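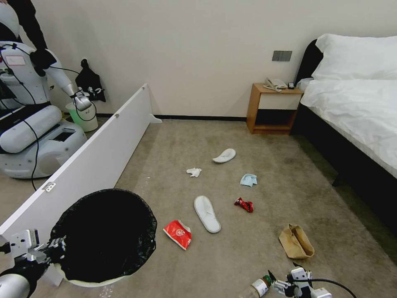 What should you pick up first when a bedroom floor is covered in litter?
Start with anything that can leak or get stepped on – bottles and cans first, then wrappers, then tissues, and fabric at the very end.

I learned that order the slow way, over a lot of Saturday mornings in our guest room! We rent it out by the night, and people leave the funniest mix of stuff on the carpet. I used to dive in with the vacuum (bad idea, it swallowed half a candy wrapper and sulked for a week). Now I do one full pass by hand before anything gets plugged in.

My biggest tip is to bring the big bin to the mess. The little wastebasket by the wall is fine for a guest's tissues, but it fills up fast and you end up walking back and forth across the room. I carry in a round one with a black bag, fold the bag well down over the rim so it can't slide in, and park it right where the litter starts.
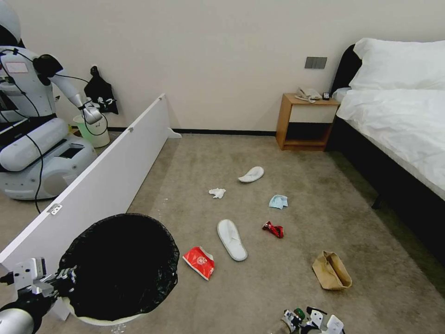

Slippers, tissue, wrappers and a paper bag on the carpet, with the lined bin close by.

Paper bags are handy, by the way. If one is lying there open, check inside it, then stuff the small wrappers in and drop the whole thing in the bin. Crumpled foil goes in there too – it loves to roll under the bed otherwise.

Disposable slippers go out after every stay. I bought a carton of Rollitz ones back in August, 61 pairs for the price of a decent lunch, so I don't feel bad about it. Lay them flat in the bin if you can. When they land across the top they hold everything else up and the bag looks full when it's half empty.

Cloths are where I slow down. Pick each one up by a corner, give it a look, and only then decide between trash and laundry. I've tossed perfectly good ones by grabbing a whole armful at once.
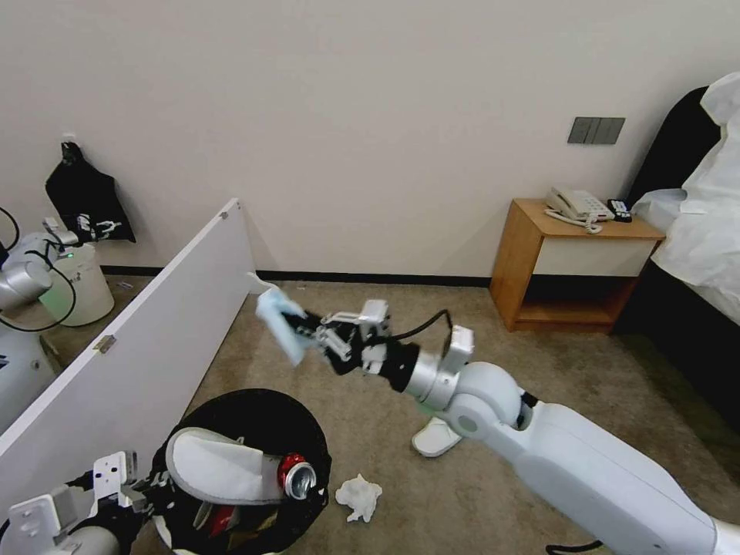

Shona Leckie wrote in to say she keeps a second bag just for cans and bottles, hooked on the door handle, and that it saves her digging through the trash later. I tried it last week and I'm keeping it! Mine hangs a bit low, so I tied a knot in the handles, and now it clears the carpet when the door swings.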